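Tuesday, water day

Started at the back room at 9 and worked toward the front. The Tadura dispenser has been slow on the cold side for a while, so today was set aside for the flush, the descale and a proper look at the drip. Notes here so that I don't repeat the whole diagnosis in August.

Cold side first. Filled the measuring cup to 400 ml and timed it with the kitchen timer: 70 seconds. The leaflet from Leemans gives no flow rate, only a picture of a smiling glass, so I have nothing to compare it with except my own entry from last winter, which says "fine." I should stop writing "fine."

Hot side poured normally. There was some white scale in the cup, thin flakes that sank within a minute. Turned off the heater at the back switch, pulled the plug and left it all to cool while I did the filter log.

Filter log

The Kendasero cartridge has no indicator. I keep a running total in liters on the inside of the cupboard door, adding each jug as it goes in. The total now stands at 2,156. The last cartridge was changed well before that figure, and it came out brown at the inlet end and clean at the outlet, so I don't think it was spent. I ordered a replacement from Nisico anyway. Delivery is slow and I would like one on the shelf.

Checked the addition twice. One line had been entered in pencil and smudged. I read it as a full jug and inked it over.

Descale

Citric acid in warm water, stirred until clear, poured into the hot tank by way of the top opening. Left it to stand through lunch. Drained it from the rear plug into the low basin, which holds less than the tank does, so this takes several trips to the bathroom and a finger over the hole in between. I got a wet sleeve. A length of hose would solve it and I have written "hose" on the list again.

First rinse came out cloudy with a lot of grit. Second rinse was slightly cloudy. Third was clear and had no sour taste. I ran a fourth because I don't trust my own tongue after coffee.

Put the heater back on with the tank full, and only then. Running it dry is what finished the previous one.

Timed the cold side again afterward: no change. The descale does nothing for that line, as I should have expected, the two circuits being separate after the reservoir. The restriction must be at the cold tap or in the short tube behind it. I took the tap handle off and found the spring sound and the seat a little worn on one edge. The tube I could not reach without removing the side panel, and two of the screws there are rounded off. Stopped at that point. Better to buy the right bit than to make it worse with the wrong one.

The drip

I put a dry paper towel under each tap for an hour. Hot side dry. Cold side had a spot the size of a coin, consistent with the worn seat. A new seat is cheap if Leemans still stocks it — the model is old enough that they may not.

The floor

Moved on to the area by the mirror. The power strip lies flat on the tiles under the dispenser, a poor spot for it next to anything that drips, and the big clear jug with the red cap and red handle stands on the floor close by. The strip should go up on the wall. I have the two brackets but not the plugs for this kind of wall. 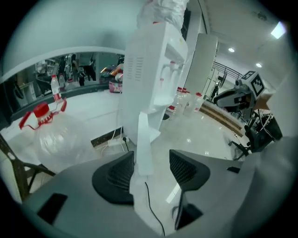 To buy

Screw bit for the side panel, one size up from the one I have.
Wall plugs for the power strip brackets.
Seat for the cold tap, if available.
Hose, short, to fit the drain plug.
Citric acid, one box. The present one is nearly empty and has gone hard at the bottom.

Evening

Tea from the hot side tastes normal. Changed the paper towel under the cold tap before going up and will look at it at breakfast.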